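Cable rules for arm cells, second draft

Peg insertion on the Hurska bench now has a written rule for cables. Slack gets checked at full reach, with the arm stopped, before any program runs.
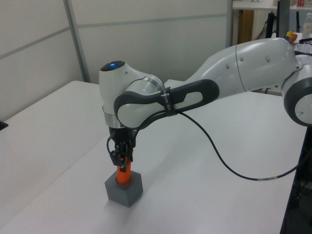

Junaid Virk wanted a speed limit too. We settled on 300 mm/s for approach and 70 near the block.
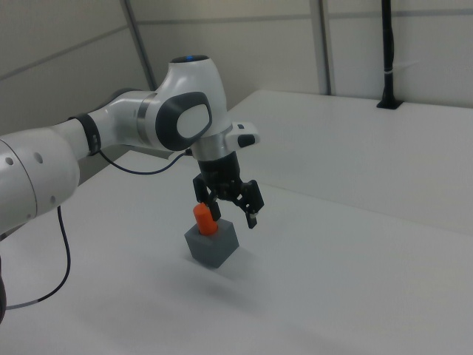 Gripper over the orange peg, one finger spread.

Rule 6 covers release: open fully, then retract straight up. No wrist rotation until clear. 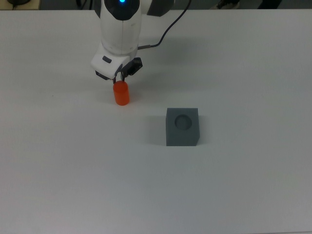 Page last changed: 1 March 2025

Rania Nasr still has to sign off the wording on labels. Comments on rule 4 to me, please.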